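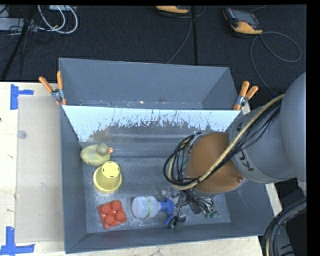
The Sirnerholm bin with four things in it: duck, cup, red square, spray bottle.

Sirnerholm bin set – read me first

Hi! I'm Jayson Soriano and I look after this folder. It holds pictures of ordinary small stuff lying in a big gray metal bin, plus a plain text list saying what's in each one. I started it because I wanted a clutter set where the clutter was actual household and toy box junk, and because I already had the bin. If you only need the short version: 36 objects, one bin, 1000 pictures, one list.

What's in the folder

pictures – all of the images, numbered in the order they were taken
list.txt – one line per picture, with the short names of the objects in it
names.txt – the short names and what I mean by them
retired.txt – things that used to be in the set and aren't any more

The bin

It's a rectangular metal bin on a pale wood table. A sloping metal panel goes across it and splits it in two, and an orange-handled spring clamp grips it at each end of the panel. The objects go in the front part. If you find something in the back part in one of the pictures, it still goes on the list, with the word "back" after its name.

The metal is scuffed and scratched and I'm not going to polish it. The panel picks up a bright band along the top and some soft reflections lower down, so please don't label those as objects (I did this twice in the first version, sorry). Same goes for the whitish marks on the floor of the bin.

The objects

I won't go through all 36, names.txt does that, but the ones in the top picture come up a lot and they each have a little something to know.

duck – the toy duck. Dull yellow-green body, darker olive head, small pinkish-orange beak. I call it yellow in the older lines of the list and green in the newer ones. Same duck!

cup – yellow, cup-shaped. Upside down it shows a smaller, lighter circle with short dark slots around it. People keep writing to ask if that's a lid. Please just use "cup" whichever way up it is.

red square – tray-like, with four rounded bumps, two by two. My kids and I never settled on a better name and by now it's in too many lines to change.

spray – spray bottle, whitish see-through body, green markings, blue head with the trigger. Label it as one thing, head and all. Hwang split it into two for a while and those labels were a pain to merge back.

Touching and almost touching

When two objects are close I only write "touching" if I'm sure. The duck and the cup in the top picture are a good case: almost touching, so no mark. Almost 100 lines in the list have a question mark at the end, and that's me not being sure. Leave them or fix them, but tell me if you fix them.

Changes

2/20/20 – cleaned up the names, took out 5 objects that were too alike, moved them to retired.txt. Numbers in the list didn't shift.
Before that – the Sedgate copy. If your folder has a file called objects_old, you have that one, and you should get the new one.

Still to do

Better names for the Plornon blocks (they're all "block" right now)
Check the "back" lines again
Spelling in names.txt – I know

Using it

Go ahead and use it for whatever you like, class projects included. A mention of the Sirnerholm bin set is nice. If you find a wrong line, send me the picture number and what you think it should say, and I'll get it into the next round.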